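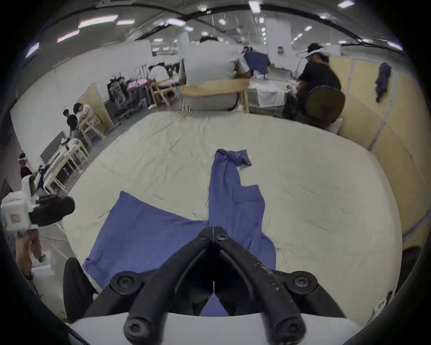
3. What the cloth looks like before anyone folds it

3.1 Why I care about the mess

Most of what I'd read on folding before I started this project begins with the garment already flat. Sleeves out, hem square, collar at the top, go. That's fine if you want to compare ways of folding, but it skips the part that eats up my time at home, and I suspect the part that eats up yours. A shirt comes out of the basket in a lump. You drop it on the bed or the table, it lands however it lands, and then you spend a good while tugging at it before the first real fold happens. I wanted to write about that stretch, from lump to flat, and this section covers how garments lie at the start of it and what I think the table has to do with it.

I use the word "lie" for the whole arrangement of a garment on a surface at one moment: which parts are spread out, which parts are bunched, where the edges point. Figure 1 has a good one. The blue garment is spread out loosely on the white tablecloth, with a long narrow strip running up toward the middle of the table and ending in a crumpled bunch, and a broader, flatter panel going down and to the left with its hemmed edge showing. I call this a strip-and-panel lie. It is by a long way my favorite kind, mostly for selfish reasons, as it gives you something easy to grab and something easy to smooth.

3.2 Garments and rooms

The working pile (the Covard pile in our notes, after the thrift store that sold us most of it) had 60 garments in it. I kept it deliberately ordinary: T-shirts, button-up shirts, sweatshirts, thin pants, a few pajama tops, two aprons that I regretted almost right away. Nothing with a lining and nothing that needed ironing. I left out socks and underwear, as they are small enough that people mostly straighten them in the air and never put them down at all.

All of the drops were done in the Hullero room, which is the big shared one on our floor. It's a busy place. People work at several tables at once, there are beige partition panels along one side, and at any given moment you'll find a jacket slung over one of them. I liked that. A quiet booth would have given me cleaner notes, maybe, but laundry gets folded in rooms where other people are getting on with their own things, and I wanted the pace of that kind of room.

I did a smaller set of trial drops in September in the Andreadis annex, on a bare desktop, and those are not part of the count below. I come back to them in 3.4 since they changed my mind about tablecloths.

3.3 Dropping and writing it down

The procedure is as plain as it sounds. One person picks a garment out of the pile by whatever part comes to hand, lifts it clear, and lets it go over the table from chest height. No shaking out, no flicking, no guiding it down. A second person writes up the lie on a one-page form we call the Wukow sheet. The sheet asks for four things:

the longest visible edge, and whether it is a hem, a seam or a plain fold;
any part lying flat that is bigger than an open hand;
any part that is bunched, and whether the bunch is at an end or in the middle;
which way the garment mainly points on the table.

That last one gave us the most trouble. On a rectangular table it's easy enough to say "toward the long side," but with edges that bow outward there isn't a tidy long side to point at, and for the first several sheets we got answers like "sort of toward the window." We ended up agreeing to describe direction from where the dropper stands, so "away," "toward," "left" and "right," and to allow two of those together. It's crude. It was also the only version of the question that two of us would answer the same way twice in a row.

We logged 200 drops. I sorted the sheets myself afterward, on the floor of my office, into strip-and-panel lies and everything else. Strip-and-panel came to 143. I had expected maybe half! The rest were a mixed bag: full lumps with no flat part to speak of, garments folded neatly over themselves by pure luck, and a group I labeled "starfish" where several limbs spread out from a thick middle. The pajama tops were champion starfish. The aprons did something different every single time, mostly because of the strings, and if I ran this again I would leave them at the store.

I should say that sorting them alone is a weakness. A sheet with a short strip and a half-crumpled panel can go either way, and I know my own fondness for the category. I re-sorted the stack after a week away from it and moved a few sheets in each direction, with the total ending up where it started, but that tells you I agree with myself and not much more.

3.4 The tablecloth matters more than I thought

Back to those trial drops in the annex. On the bare desktop, garments slid. You'd let go of a sweatshirt and it would land, settle, and then creep a little as the heavier part pulled the lighter part after it. Thin pants were the worst, and one pair went off the edge completely. On the cloth-covered table they stayed put. Cotton on cotton grabs, so whatever shape the garment has when it touches down is more or less the shape you get to work with.

The flip side is that the cloth underneath moves as well. If you look at the tabletop in Figure 1 you'll see it is wrinkled and creased, and that is how ours looked too within minutes of being pulled straight. Smoothing a garment also smooths (or rucks up) what's beneath it. Pull a hem toward you with any real force and a ridge can come up in the tablecloth, and then the garment is lying over the ridge, and now you have two things to flatten. I started out pulling the cloth straight between drops and quit doing it after the first morning. At home you don't reset the bedspread between T-shirts, either.

There's a seeing problem as well as a touching problem. A blue garment on a white cloth is a gift — every edge stands out, even a narrow sliver of it. White T-shirts on the same cloth were miserable. The person with the Wukow sheet would lean in with their nose nearly on the fabric trying to decide if a line was a hem or a crease in the tablecloth, and the sheets for white garments have the most crossings-out of any. I considered switching to a darker cloth for those and decided against it, on the grounds that I would then be comparing lies across two surfaces. I still go back and forth on that one.

3.5 Where people reach first

This part is more a set of impressions than a result, so please read it that way. After each drop was logged, the dropper was free to straighten the garment however they liked, and I watched the first reach. With a strip-and-panel lie there are two sensible openings. You can go for the bunched end of the strip, open it up and pull it out sideways, or you can put a flat hand on the panel, find the hem, and work outward from there.

I'm a bunch person. I go for the worst bit first, always have. Most of the people I watched were hem people, and I have to admit they looked calmer about it. A hem tells you a lot: it gives you the bottom of the garment, it's a straight line you can set parallel to your own body, and once it's set you know which way everything else has to go. Opening the bunch first gets you a bigger flat area sooner, but you may well find you've flattened the thing inside out or at a silly angle, and with a sweatshirt that means picking it up and starting over.

With full lumps the choice goes away. People picked the garment back up, gave it a shake, and dropped it again, and in effect they were fishing for a strip and a panel. I didn't log those second drops and I'm kicking myself for it, as they would have given me a nice comparison with the first ones. The sheet for the next round has a line added for them, along with a box for tablecloth ridges and a much longer space for notes, and the two aprons have gone back in a bag by my door.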